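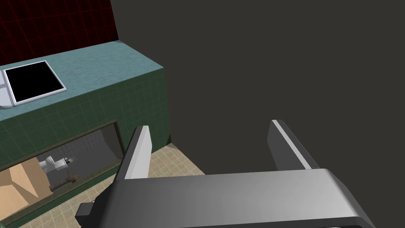

Hello again from Pludham, and sorry this one's landing in July when I promised it for June. Lots to tell you!

The community kitchen classes are properly up and running now. We had 16 people signed up for the spring block and 18 for the summer one, which is as many as we can squeeze in (the hall has two ovens and one of them sulks). Most come from the village, but a few get the bus over from Hadside, so I've moved the start to half past six to match the timetable. That cost us a bit of washing-up time at the end and I'm still grumbling about it.

Your grant has mostly gone on ingredients and hall hire. We get our dry goods from Kasenent, who deliver for free if we order before noon, and the veg comes from the Lekota allotments whenever they've got a glut. We've eaten a great deal of chard.

The bit I'm happiest with is the recipe cards. I wanted dinners a family could make for not much money, and we've tested around 35 so far. The lentil pie was a huge hit. The fish cakes fell apart twice and I've dropped them for now, though one of the group swears it's my mash.

Less good news: I'd hoped to have a daytime class going by now and I haven't managed it. The hall is booked solid by the playgroup until September, so I've asked for the autumn slots and I'm waiting to hear back. The money for it is still sitting in the account, untouched, and I'd like to carry it over if you're happy with that.

Receipts to follow once I've found the envelope.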